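5.3 Unplanned stops during bin picking

The longest interruption in the Porkance trials came from the arm's own cabling. In August the arm stopped with a joint torque fault while reaching toward a side wall of the bin. The cable loop had caught on the rim, and the controller read the extra load as a collision. No one was inside the cell, and the bin did not move. Trnka and Iglesias found the same fault in the logs of 6 earlier runs, all of them reaches toward a wall with the wrist turned past 60 degrees.

We first raised the torque limit. This was a mistake – the next catch pulled a gripper wire out of its fitting, and the cell was down for four days. The limit was put back, and the cables were tied closer to the arm. Figure 8 shows the cell during a pick with mixed parts in the bin.
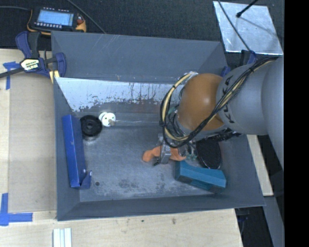
Figure 8. Gripper over an orange object in the clamped gray bin.

The planner now rejects any grasp that would turn the wrist past the same angle near a wall. Some objects resting against the sides are therefore skipped and left for a later attempt from another approach. Roughly half of these are picked on the second try. The rest remain in the bin and are counted as failures in Section 6.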